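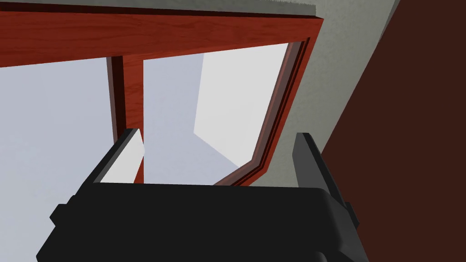
Brunwood Sessions: data card

Brunwood Sessions is a set of multitrack recordings by the four-piece Plilledell, with lyric sheets, tempo maps and rough mixes. It covers the 23 songs the band worked on for their second album, Belmonte, including the 17 that were left off it. The set was put together by Ningsih Pelupessy (bass, engineering) and Busisiwe Oosthuizen (voice, keyboards).

Contents

stems/ One folder per song, named by working title. Working titles often differ from the released ones. See titles.csv.
mixes/ Stereo rough mixes, made on the evening of each session and not mastered.
lyrics/ Plain text, one file per song. Lines the singer dropped in the take are kept in square brackets.
tempo/ Tempo maps as MIDI files. Songs played without a click have a hand-tapped map.
titles.csv Working title, final title, key, tuning, take number.

There are 210 stems in total. All are mono WAV files at 48 kHz, 24 bit, apart from the keyboards, which are stereo. Every stem in a folder starts at the same point, so they line up when dragged to the start of a project.

Recording

The basic tracks were played live in one room, with the drums behind two screens and the bass amp in the hallway. There is bleed. The snare is audible in the guide vocal on nearly everything, and on "Modia" the guitar can be heard in all of the drum microphones. Final vocals and most of the organ were added later in Busisiwe's apartment. Her upstairs neighbor's footsteps are on the quiet end of "Low Shelf" and were left in.

No pitch correction was used. Edits between takes are marked in titles.csv with the letter E. Eight songs have at least one.

Known problems

- "Second Ferry" has no separate kick track. The file was damaged and the kick survives only in the overheads.
- The tempo map for "Modia" drifts after the second chorus. Fix it by ear or ignore it.
- Two lyric files are in Indonesian with no translation yet.
- Guitar tuning is a little flat on the songs recorded in November. The tuning column gives our best guess in cents.

Use

You may remix, sample, study or teach with anything in the set as long as the work is not sold. Please credit it as "Plilledell, Brunwood Sessions". For paid releases, write to the band first. The voice stems may not be used to build a singing voice model. Busisiwe asked for this and it applies to every version of the set.

Changes

1.2 Added hand-tapped tempo maps. Renamed the "organ2" files to "organ_low".
1.1 Replaced the clipped bass stem on "Low Shelf".
1.0 First upload.

Corrections to the lyric sheets are welcome. Give the file name and the line number.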